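Student Project Report — Furniture and Small Spaces
Group: Heikki Heinonen, Nosipho Pillay
Submitted 10/11/2022

3. The work table

In the first part of the report we described the shelves at the Sutherland study room. This part is about the table. We chose it because every student who uses the room must use the table also, and because it was the piece of furniture with the most complaints in our survey. We received 50 answers to the survey, and 14 of them named the table as the thing they would change first.

The table is white and the surface is smooth. Our supervisor asked us why a white colour should be a problem. We did not have a good answer at the beginning, so we spent one afternoon only looking at it in different light. We learned that the white is not the same white everywhere. In some places it is brighter, in other places it goes to grey, and a shadow can lie across it in a wide soft band. For reading this does not matter so much. For drawing with a light pencil it is tiring for the eyes, and Nosipho noticed this before I did.

The second complaint was that small things get lost. People leave erasers, clips and keys on the table and other people push them to the side. Our proposal was simple: a basket which stays on the table, toward the far side, so the near part is free for work. We compared one from Lenholm and one from Arnlow. The Arnlow basket had a nicer colour, but it was too tall and students at the opposite side could not see over it comfortably. We chose white plastic in the end — it matches the table and it is easy to wash.

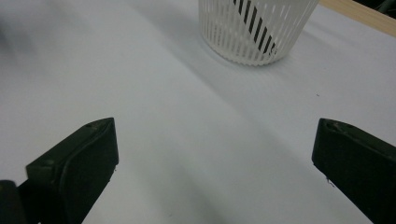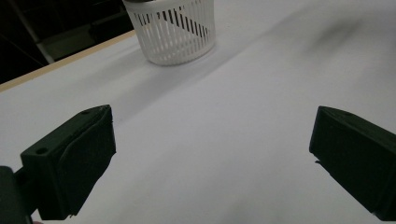

The white tabletop.

We tested the basket for nine days. At the end of each day one of us wrote down what was in it and what was still lying on the table. The full list is in the appendix. The basket was used from the second day, mostly for pens and chargers. On the first day it was used for an apple.

There were two weak points. First, a white basket on a white table is not easy to notice from the door, and new visitors asked us where they should put the things. A label would help, and Heikki has drawn one. Second, the basket moves a little each time when somebody reaches into it. We tried rubber feet from Flidia, which held well but left grey marks, so we took them off again.

The next part is about the chairs, where we had less time and only the measurements from November.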